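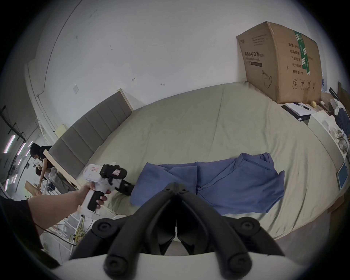

The big bed in pale sage green

Thread Count and Other Fairy Tales

I promised back in April that I'd write something about sheets, and then the tomatoes happened and the school fair happened and I forgot. Three of you have reminded me (one of you twice, hello Mom), so let's do it.

I should say where I'm coming from. I grew up in a house where sheets were bought at the Amoah clearance sale and used until you could read the paper through them, and then they were cut up for dust rags. I never thought about them at all. Then I got married, and we got a bigger bed, and all of a sudden nothing fit and everything cost a fortune and every package had a number on it that was supposed to mean something to me.

The number, of course, is thread count. For years I believed it worked like sunscreen, where more is more. So one winter I talked myself into a set marked 1000, which I carried home like a wedding cake. We hated them! They were heavy and slick and they held heat like a baked potato. My husband kicked them off every single night, and by morning they'd be in a heap on his side of the floor with me hanging on to one corner. I gave them to my sister, who loves them, because my sister is cold from the end of August to the Fourth of July.

After that I went to see Shih-chieh Yu at the fabric counter in Stumitz, who has sold me curtain lining and zippers for years and has never once steered me wrong. I asked what I should be looking for and got a very patient talk about it. A thread can be made of several thinner strands twisted together, and some makers count every strand, so the big number can be more of a bookkeeping trick than anything you'd feel with your hand. A plain cotton sheet with a modest number and good long fibers will often feel nicer and last longer. I was told to hold the fabric up to the light and look for thin patches, and then to scrunch a corner in my fist and see how it came out. I now do this in stores and my daughter walks away and pretends to look at lamps.

The other thing I learned at that counter was the difference between percale and sateen, which I'd always taken for brand names. Percale is the crisp one, a plain over-and-under weave, a bit like a good shirt. Sateen is the smooth, slightly shiny one and it drapes more. My terrible winter sheets were sateen. If you sleep hot, try percale before you go blaming your mattress or your spouse. And if you like that rumpled look, linen is lovely, but please sit down before you turn over the price tag.

Now, pockets. I could do a whole newsletter on pockets. The pocket is the deep part of a fitted sheet that goes down the side of the mattress, and if you've added a topper you need a deeper one than you think. Measure the side of the mattress with the topper on it, and write the number on a piece of tape inside the linen closet door. I bought Plivix sheets twice in the wrong depth, and the second time I had even measured – I just left the paper at home. There is no sound quite like the corner of a too-short sheet letting go at two in the morning.

On washing, I've gotten a lot lazier and the sheets are better for it. Warm water, less soap than the cap says, no fabric softener at all. Softener leaves a coating behind, and over time that makes cotton feel sort of waxy. I wash ours by themselves. Put towels in with them and the fitted sheet will swallow every towel you own, and you'll be pulling out one big wet dumpling after 55 minutes in the dryer. (Stopping halfway to untangle everything does help, if you can remember. I can't.)

When the weather's good I hang them out. We have a line from the back porch to the maple, and it'll take one set if I double things over. Pull the hems straight while they're still damp and you can skip the iron completely. My grandmother ironed pillowcases, and I have her iron, and I use it for craft projects with the kids and that's it.

Color is where I've changed my mind the most. I was a white-sheets person for ages, mostly on account of hotels. But white shows everything, and in this house "everything" includes a dog and a person who eats toast in bed. I've come around to soft greens and that oatmeal color, and I've found they're easy to live with even when the walls are doing something loud. Darker shades are pretty, but wash them on their own the first few times or you'll have lavender underwear like my brother did.

I'm not going to tell you how to fold a fitted sheet. I've watched the videos, I've stood there with my hands in the corners like a puppeteer, and what I end up with is a ball. I put the ball inside its own pillowcase, along with the flat sheet and the other pillowcase, and the whole set sits on the shelf in one bundle. It looks tidy enough with the door shut.

A few of you wanted to know what to do with worn-out sets. The animal shelter on Mumitix Road was taking old flat sheets and towels the last time I called, though they didn't want fitted ones. Ring them first, as they run out of storage space. Old flat sheets are also great over the tomatoes on a cold night, and they make a decent drop cloth.

Next time it's pillows, and I need your help with that one. I have 4 on my side of the bed and don't like any of them. If you've got a pillow you'd grab in a fire, write and tell me what it is and how long you've had it.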